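# Fisiser puts out house rules for home-task robot sessions, wants them in use by May

Fisiser, the automation firm that runs training rooms for kitchen and household robots, put out a set of working rules Tuesday. Short document, plain wording. It covers the everyday stuff: doors, cords, props, grippers, who gets to say stop.
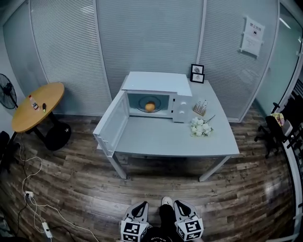 ## What's in it

The rules apply to any session where a person or a machine practices a household job with grippers. Opening a microwave, taking out a piece of fruit, closing the door again. That kind of work. Fisiser says the same text goes for hand-held grippers and for arms bolted to a base, with a few lines that only matter for the arms.

Main points, as published:

- **Appliance doors.** Full swing has to be clear before the first take. If the door hangs past the corner of a table, nothing and no one stands in that space while the gripper is on the handle. Doors get closed by hand between sets, never with a foot or a hip.
- **Power.** Microwaves used for door and pick-up practice stay unplugged. No exceptions for "just the light."
- **Cords.** Power strips off the walking path. Loose cable gets taped or moved behind furniture. The person wearing the gear looks down at the floor once before every set.
- **Grippers.** Marker faces wiped at the start of the shift. A scratched or peeling marker means the gripper comes out of use until it's fixed, even if tracking still looks fine on the screen.
- **Shoes.** Closed toe, flat, laces tied. Grippers rest on the floor or on the stand between takes, not on a chair.
- **Props.** Real food is ok if it's whole and dry. Swapped daily. Anything that has been on the floor does not go back on the turntable.
- **Breaks.** No more than 40 minutes of gripper work without one.

There's also a page on privacy. Rooms where pictures are restricted need a written OK for recording before anyone starts, and the OK has to name the room. A general one for the building won't do. Papers, badges and screens come off the tables first.

## Speed limits for arms

For powered arms the draft had a single speed cap. The final text splits it. With a person inside the marked area, the arm runs at no more than 40 percent of its rated speed. With the area clear, 70 percent. Full speed is left to test cells with a fence.

Some pushback on that already. Gistamo, which builds wrist units and supplies two of the sites, said in a note to customers that percent-of-rated is a weak way to write a limit - a slow arm at 70 can be gentler than a fast one at 40. It wants force and stopping distance in the next version. Fisiser replied that both are on the list but the sites needed something they could check without instruments.

Fair point on both sides. Shop floor people we talked to mostly just wanted one number on the wall.

## Clutter stays, within limits

The section that got the most comments in the draft round was the one on background objects. An early version called for bare rooms, only the table and the appliance. Operators hated it. A robot that has only seen a bare table does badly in a real kitchen, they said, and a room with flowers and pens and a fan in the corner is closer to what it will meet later.

So clutter is allowed now. Conditions: nothing glass within reach of the gripper, nothing that rolls on the edge of the table, and anything light enough to be knocked off gets checked between sets. Office chairs on wheels are to be pushed back out of the walking area. Fans can stay but not running during a take if there is paper or cloth on the table.

The rules also ask crews to move things around. Same prop in the same spot for more than 50 takes and the set gets flagged for review. Reviewers can still pass it, they just have to write down why.

## Who checks

Site leads, with a one-page sheet at the start of every shift. Fisiser first wanted a outside inspector at each location and dropped that over cost. Instead Cortés, a small safety shop that mostly does warehouse work, will make unannounced visits to 5 sites in the first round. Povcombe is the first, then the order is not public.

What happens if a site fails is a bit vague. The text says sessions "may be paused until corrected." It doesn't say by whom or for how long, and a Cortés reply to our questions only said that its job is to report, the pausing is up to Fisiser. We asked Fisiser, no answer by press time. Will update if one comes.

Stop calls are clearer. Anyone in the room can call one, including visitors, and the take ends right there. Grippers open, hands down. No talking it over first. The take gets marked and kept with the rest so reviewers can see it, and the person who called it dosen't have to fill in a form.

## What it means for crews

For most sites, not much new equipment. Tape, a few shorter cords, a stand for the grippers if they don't have one. The bigger change is time - the shift sheet plus the walk-through adds a chunk to the morning, and crews paid by the take are asking who covers it. The rules don't mention pay at all.

The Povcombe site has been running on the draft since winter. A shift note posted there and shared with us says the cord rule took longest to get used to and the door rule was easy, people were already doing it. It also asks for a clearer line on tables: the draft said "stable," the final says "stable under load," and neither one says what load. Pushing on an open microwave door puts a surprising pull on a light table, the note says, and the crew there now leans on the corner by hand before the first take.

Gistamo said it will ship its gripper care card with the new wiping instructions starting next batch. Older kits can get the card on request, no charge.

Comments on the current version are open through May. Send them to the site lead, who forwards. Fisiser said a second version would follow once the Cortés visits are done, and that the table wording and the arm limits are the two parts most likely to change.

*Corrected: an earlier post said the microwave rule covers all appliances. It covers microwaves only. Toasters and kettles are in a seperate sheet.*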